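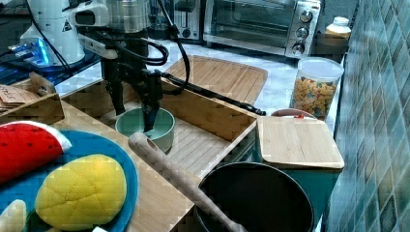
Home | Opinion | Health | Letters | Archive

Your watch is not your doctor

Print this article | E-mail to a friend

My neighbor's watch told her in July that her heart was in trouble. It said so at 3 in the morning, with a buzz and a red number: 146. She sat up in bed, frightened, and of course the number went higher.

She had been dreaming. Her doctor told her so after two visits and a monitor taped to her chest. The bill for this peace of mind came later.

I bring her up after reading the brochure from Stemilgate, the clinic chain that wants everyone over fifty in Jundelville to wear its Grakia wristband. The band will "catch problems early." Which problems? The brochure lists six, and for none of them does it say how often the band is wrong. I called to ask. A polite young man offered to send me another brochure.

Let me be fair. A person with a known rhythm problem, whose doctor knows what to do with the readings, may get real use out of one of these. My quarrel is with strapping it on healthy people and calling it prevention. Test enough healthy people enough times and you will find something odd in most of them. Then somebody has to chase it, and the chasing has needles in it.

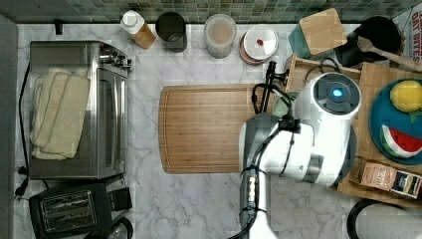
Deepika Namboodiri wrote to me after my last column that I would feel differently if a band had sent my father to the hospital in time, as it did hers. I can't argue with that, and I'm glad he is well. But I would still like to know how many other fathers were sent in that month for nothing - and whether Stemilgate keeps that count at all.

Until it prints one, I'll take my pulse the old way, two fingers and the kitchen clock, and mostly I'll forget to.

Aravind Nadar

Comments (6) | Shares (2)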